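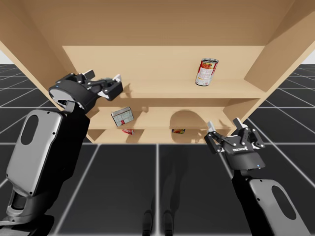

Lendow shelf task — sim results review, 4/28/22

1. Castillo method
The Castillo group reported 90 percent success over 38 simulated runs. Asked how many start layouts that covered, they said one. The meeting did not accept this as a result on shelf picking in general.

2. Baseline
Pitgate was run 11 times only, on older settings. Several present felt the gap could be luck, or tuning. No claim against Pitgate goes in the draft for now. 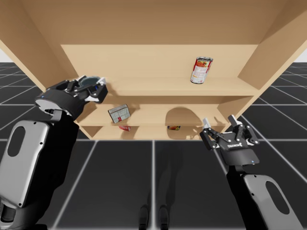
Left gripper raised near the upper shelf, right gripper lower down.

3. Real shelf
Nothing yet. The Nudell lab test was promised for October and has slipped — again. Doubts were noted about contact with small flat packets in the simulator.

Actions
Castillo: rerun both methods on 28 layouts, same settings, failures logged.
Pitgate: send current settings.
Draft held until then.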